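Chapter 5
Wood Moves: Grain, Panels, and Doors

Put your hand flat on an old table and you are touching something that still swells and shrinks with the weather! Wood takes in moisture from damp air and gives it back when the air dries out. A board gets wider or narrower across the grain, while its length hardly changes at all. Once you know this, furniture starts to make sense.

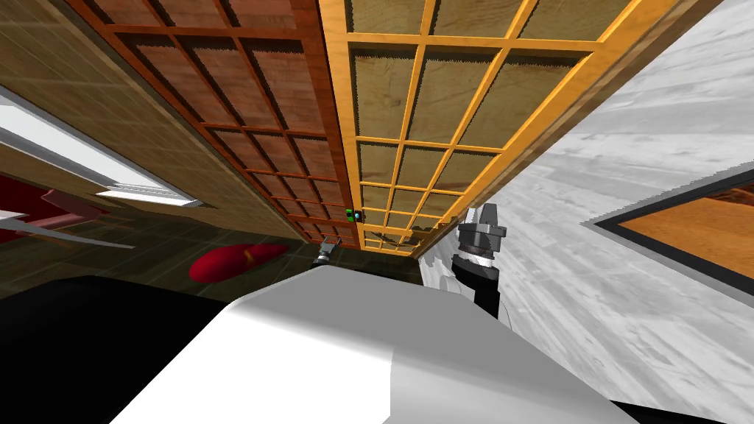
Figure 5.1 Cabinet doors with grid panels in a darker and a lighter wood.

Think of a wide board fixed tight on both edges. In a dry winter it wants to shrink, it can't, and it splits. Joiners in Himcombe met this problem long ago and solved it with the frame and panel: narrow strips on the outside, and a thin panel resting in a groove with room to slide.
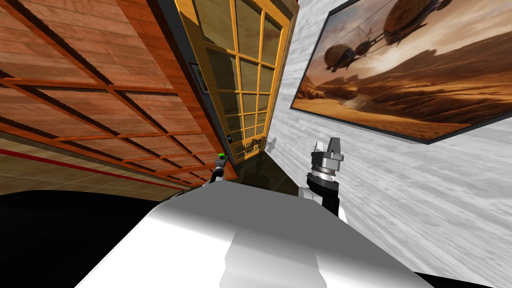
Raquel Paiva's workshop notes, which we will come back to in Section 5.2, allow some 2 millimeters of space on each side of a small panel. She never glued the panel itself (a wonderful habit to pick up early), only the corners of the frame. 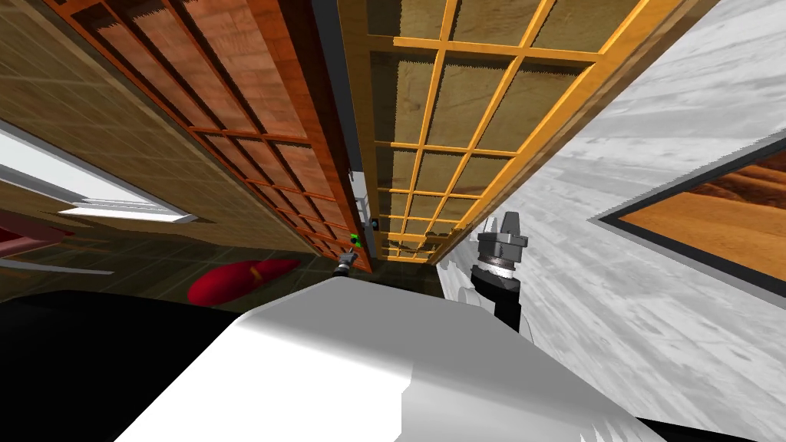
5.1 Reading the Grain

Before you measure anything, look at the end of the board. The curved lines you find there are growth rings.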